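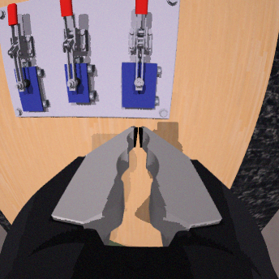 Toggle clamps with red grips, mounted in a row.

Home | Opinion | Letters | Archive

Search this site... Go

Every December the shops tell us to buy something that will last. I don't believe them. My Zekano kettle came with a 20 year promise and a lid nobody will sell me.

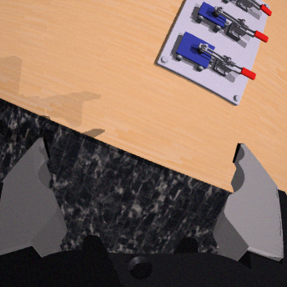

The promise covers the body, you see, and the lid is an "accessory". Collby does the same with its lamps. I rang and waited 32 minutes to hear it.

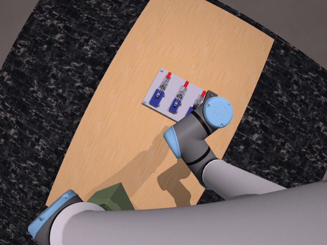
A mounting plate set at an angle on a wooden tabletop.

Now Horkholm wants a repair label on the box, marked out of 16. Who does the marking? The makers, mostly.
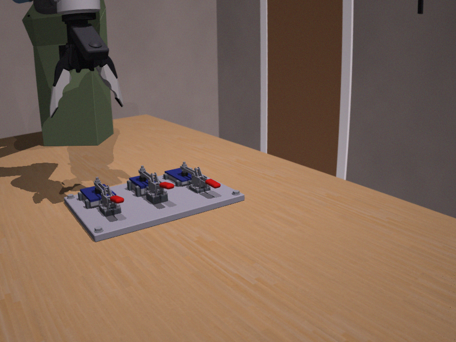 A label won't mend a kettle. I would sooner they sold things held together with parts we can see and get at, like the bolt heads at the corners of that grey plate. Glue is cheaper, so I expect we'll get glue and a label.

Contact us | Copyright Piras Opinion | Back to top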